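We've been in the new place seven weeks now and I still haven't got over how much I like our street. It's narrow, it's grey, and it's nothing like the avenues up in Gatton, but I walk it every morning before breakfast and come home in a good mood!
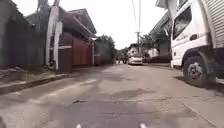 The walk to the bakery takes me 40 minutes there and back (longer if I stop to look at people's gates, and I always do). Gates are my new hobby. I've got strong views on maroon ones — I'm very much for them.

Pavements are another matter. I've turned my ankle 2 times since January, so these days I walk in the road and hop up when something's coming.

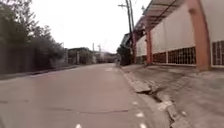

Mind your feet along this bit of pavement!

Lorries are the other thing you have to get used to. With walls on both sides there isn't masses of room, and I've learnt to just wait and let them go on ahead. 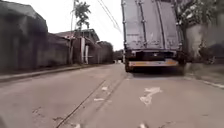 Would I bring a pushchair down here?

Only if I kept to the road and went early, before the deliveries start. Next week I'm trying the back way to Frade, so more gates to come.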